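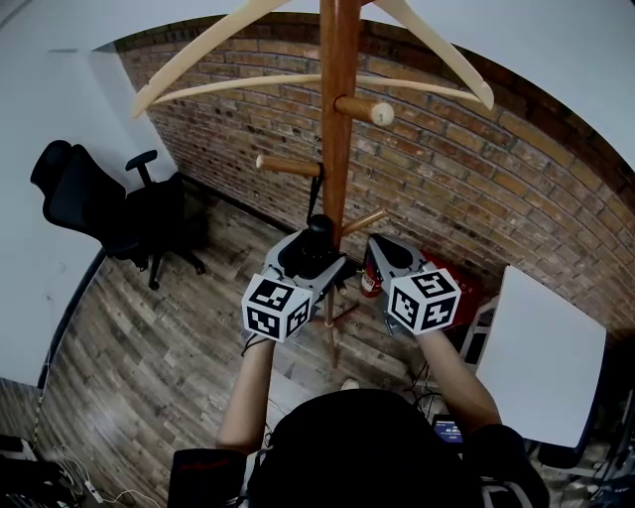
Our project began in September with a simple question from Boris Kadlec, who runs the robotics club at Relbridge: could the five of us teach a robot arm to tidy a cloakroom? Picking up blocks had been done by every group before us, and we wanted something with awkward shapes in it. Clothes hangers are wonderfully awkward. They swing, they slide, and they hook on to things you never meant them to touch. So we settled on the wooden coat stand in the corner by the brick wall, with its pegs sticking out at different heights and angles, and the two handheld grippers with a white marker cube on each. The cubes are how we know where each hand is, and most of this report is about getting that part right.

What we set out to do

The plan was to record people doing three jobs at the stand: taking a hanger off, putting a hanger back, and moving a strap from one peg to another. We would then use the recordings to train a small model, which we called Wirnari, and run it on the club's Durovix arm. By the end of term we wanted 60 good recordings and at least one job working on the arm.

Learning to use the grippers

I thought this would be the easy bit! Your own fingers do a lot of clever things without asking, and with a gripper in each hand all of that goes away. My first go at lifting a hanger ended with it on the floor and me on my knees behind the coat stand. Lucyna Kozłowski was far better at it from the start. She moves slowly and keeps her wrists still, and after we had all copied her for an afternoon our recordings got much smoother.

We also learnt to agree on small things first. Which hand goes to the pole? Do you let go before or after the hanger has stopped swinging? When everyone did it their own way, the model got muddled and the arm dithered in mid-air.

Trouble with the markers

The software has to see the black patterns on a cube to work out its position. If you turn your wrist too far, or the pole gets between the cube and the camera, the track jumps. We lost a whole morning to this. Boris suggested plotting the path of each hand straight after every recording (a jump shows up as a nasty spike), and that one habit saved us hours. We did 85 recordings in all and kept 53 after checking the plots, so we fell short of our target, but I would much rather have those than a bigger pile of bad ones.

How the arm got on

Taking a hanger off is the job that worked. On our final day of testing the arm reached for the hanger, closed on it, lifted it clear and held it there, and the cheer could be heard down the corridor. It still misses if the hanger is turned a long way round. Putting a hanger back is much harder, and the arm usually stops short of the pole. The strap job we never trained properly. It bends differently every time and we had only 2 clean recordings of it, so it will have to wait.

Next term

We have been lent the Olaniyan room for next term, so there will be space to try a second stand. Lucyna wants to begin with the strap. I want to record more hangers at odd angles and see if the misses go away. The plotting script is in the club folder with notes on how to run it, and anyone who fancies joining us should have a word with Boris.

23 December 2023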